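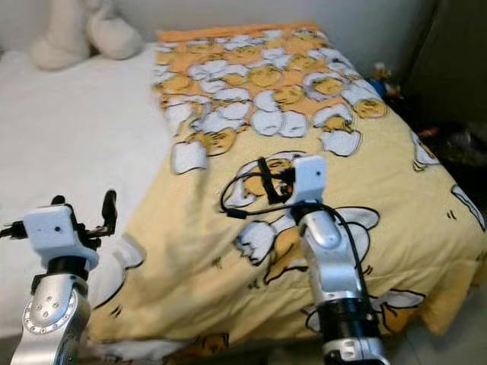
The Keramach two-arm kit, after a month of bed-making

I promised a proper write-up of the Keramach kit back when I first mentioned it, and several of you have written in to ask where it got to. Fair enough! It took me longer than planned, partly the holidays and partly that I kept finding one more thing I wanted to try with it. So let's get into it.

If you missed the earlier mention, Keramach is a small outfit in Kolville that sells a bench kit for people who want a pair of arms to do household jobs. You get two arms, two grippers, a power box, the cables and a year of their software. They also rent it, and I'd look hard at that option before buying, but I'll come back to the money. My unit was a rental on the standard terms and I paid the same as anyone else would.

I picked bedding as my main test. Everybody shows off a new arm by picking up blocks, and I've seen enough blocks to last me. A comforter is big and floppy, it never lies the same way twice, and it folds over on itself right where you want to grab it. Also, I have always hated making beds, so there was some hope in it too.

Setup first. The box says you can be running in an afternoon and I'd say that's true if you have done this sort of thing before and have a second pair of hands for the lifting. I didn't have the hands, so it took me two evenings. Most of the first one went on the mounts. The arms have to sit at the right distance from the mattress and the guide gives you one drawing for that, for a bed height that isn't mine. I ended up moving everything twice and then leaving it alone. The second evening was software, updates, a password reset (my own fault) and getting the two arms to agree on where the bed was.

You teach it by guiding. That means you run the arms through the job yourself, the kit records what you did, and after enough rounds you train on the recordings and let it have a go. The guiding part is really pleasant once you've got the feel of it. There's hardly any lag that I could notice and both arms follow smoothly. I got a bit hooked and did far more rounds than I needed to in the first week.

I recorded 37 rounds of one simple job, which was to take hold of the comforter near the front and pull it straight. Then I trained overnight and tried it 8 times the next day. It got the comforter to a state I'd accept in 7 of those, and I want to be clear that my standards are those of a person who hates making beds. The one failure was a good one to watch, with both grippers closing on nothing and then pulling back very seriously as if they had something.
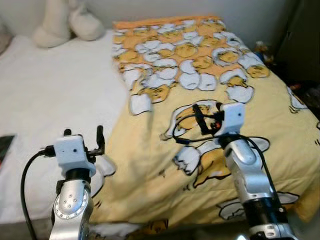

Now the grippers, as I know that's what most of you will ask about. They're plain two-finger ones with thin black fingers, and for thick bedding they do better than I'd guessed. Give them a ridge or a fold to close on and they hold. Where they struggle is fabric lying flat. The fingers slide over the top, and you need to teach a sort of push and pinch to get the cloth to bunch up first. I wasted a whole session before I worked that out. With a thin sheet I never got it reliable at all, so if your plan is fitted sheets, I'd wait for something better or budget for different fingers. Kusitz makes a set with a softer pad that is supposed to fit the same mount, and I have some on order, so expect a note on those when they turn up.

One tip, and I wish it had been in the guide – use a comforter with a busy print. My first tries were with a plain one and the trained runs wandered all over the place. Swapping to something with large, clear shapes on it helped a lot. I can't prove that was the reason, I changed the lamp the same day like a fool, but I went back to the plain one later for a few rounds and the wandering came back too.

Cables are my biggest gripe. Each gripper has its own lead running outside the arm, and there's a lot of slack in it so the wrist can turn. That slack has to go somewhere. On blocks or cups you'd never think about it, but with bedding you are working low, over a big soft surface, and a loop of cable hanging near the work is one more thing to snag. I had the right one catch under a fold twice in the first week. No harm done, the arm just stopped and complained, but it ruined both recordings. Clips and some hook and loop tape sorted most of it. For what they charge, I think the clips should be in the box, and I've told them so.

Noise is fine. You could have a conversation next to it. The power box has a fan that is louder than the arms are, and I moved it out to the hall in the end.

Support was a mixed bag. My first question, about the mount distance, got a quick and very friendly reply with a drawing for my bed height. My second, about why the left arm kept asking to be calibrated again, took over a week and the reply asked me to try turning it off and on. I had already tried that, obviously. The problem went away with the next update and I never did learn what it was. If you're nervous about being left to sort things out yourself, Harasym will sell you the same kit with setup and phone help included. It costs more, but they come out to you, and a reader who went that way tells me the person they sent stayed until everything was running.

So, buy or rent? I'd rent. Two months is enough to find out whether your job is one it can learn, and Keramach takes part of the rental off the price if you keep it. I'd only buy straight away if you already know you'll be using it most days. A school or a small lab could get good use out of it. For one person in a spare room it's a lot of money for a straighter comforter, much as I have enjoyed myself.

I've got mine until the end of February, and the plan is to try pillowcases next (wish me luck) and then folding towels, if I can get the softer pads in time. If there is a job you'd like me to try before it goes back, hit reply and tell me. Please keep it to things that are soft and don't break. Somebody has already asked for eggs in a frying pan and I'm not doing that in a bedroom.

Anyone taking up the rental through the newsletter should ask for the longer gripper leads to be swapped for the short ones when they order. They have them, they're the same price, and they aren't listed on the site.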